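Motion blur on hand-held gripper recordings, fingers sharp but cloth smeared

Posted in Home Builds > Grippers and End Effectors
Asked by dridwood_shop, 2022-06-11
Viewed 368 times

I am building a pair of hand-held grippers with a camera on each, to record cloth handling at home. The linkage is printed from the Bolbridge files with one change: I moved the inner pivot up slightly so the fingers lean in earlier in the stroke. The pads are the blue ribbed ones. Lens is a wide fisheye, fixed focus, mounted behind the jaws and looking along them. I bought it from Bhardwaj as a surplus module.

The mechanical side is fine. The jaws close evenly and the pins have not walked out. The problem is the video. Whenever I move the tool at normal speed the jaws stay crisp and everything past them turns into streaks. Frames taken while the tool is still are acceptable. I went through one session of 151 clips and most of them have at least a second of this in the middle, usually during the approach to the cloth.

Typical frame, jaws open, moving over a pile of fabric:
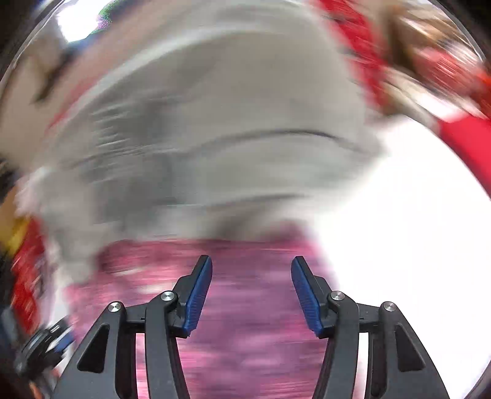 Photo: dridwood_shop. Own work, free to reuse with credit.

The pivot pins show clean highlights and the edges of both fingers are well defined. The grey and pink fabric behind them has horizontal streaks through it, and the white surface on the right has lost all detail.

What I have tried:

Refocusing the lens by a quarter turn each way. Both directions made the fingers worse and did not help the cloth.
A stiffer camera bracket. No change.
Raising the bit rate. No change.

Exposure and gain are both on auto. Is this focus, compression, or something in the mount? I would like to avoid buying another sensor.

Mohit Semwal
Accepted

It is exposure time. The jaws and the camera are on the same rigid body, so they do not move relative to each other and will look sharp at any shutter setting. The cloth does move relative to the lens, and it travels some distance across the sensor while the shutter is open. Put the focus back where it was.

The bracket test already told you this. If the bracket were flexing, the fingers would smear too.

Set exposure to manual. Start at 1/1000 s and record one slow pass and one pass at working speed. The picture will be dark. Add light before you add gain. I run two LED panels on either side of the table, above head height and pointed down at an angle, so the bare lamps stay out of the fisheye view as much as possible. In your frame there is a blown-out source at the upper left, which suggests a lamp or window is getting into the view. With auto exposure, a bright patch like that can pull the setting around as you turn the tool, so your clips will not match each other either.

If you cannot get enough light for 1/1000, go longer in small steps until the streaks start to bother you. Also check that the driver keeps the manual value after a restart. Mine went back to auto on every power cycle until I put the setting in the startup script.

The white surface is a separate problem. Cover it with something matte and mid-grey. A shorter exposure will bring some of it back, but when you then turn up the lamps you lose it again.

One more item: lock the white balance while you are in that menu. Large areas of pink and purple cloth will shift it.

hiltotton_bench

Move slower. I had the same trouble in April with my own build and just counted to 8 on each reach. Good enough for me.

Mohit Semwal, in reply to hiltotton_bench

That reduces the blur, but the recordings then contain slow motions. If they are meant to be replayed or trained on, the speed in the data matters. Fix the light first.

dridwood_shop, in reply to Mohit Semwal

Manual exposure at 1/1000 with one panel: streaks are gone on a slow pass, faint at working speed, image too dark to use. A second panel is ordered. The setting did not survive a restart here either. Which command did you put in the startup script?

Mohit Semwal, in reply to dridwood_shop

v4l2-ctl, once to switch auto exposure off and once to set the time. Order matters, auto off first. List the controls before you write the script, as the names vary between kernel versions. The exposure value is usually in units of 100 microseconds, so 1/1000 s is 10.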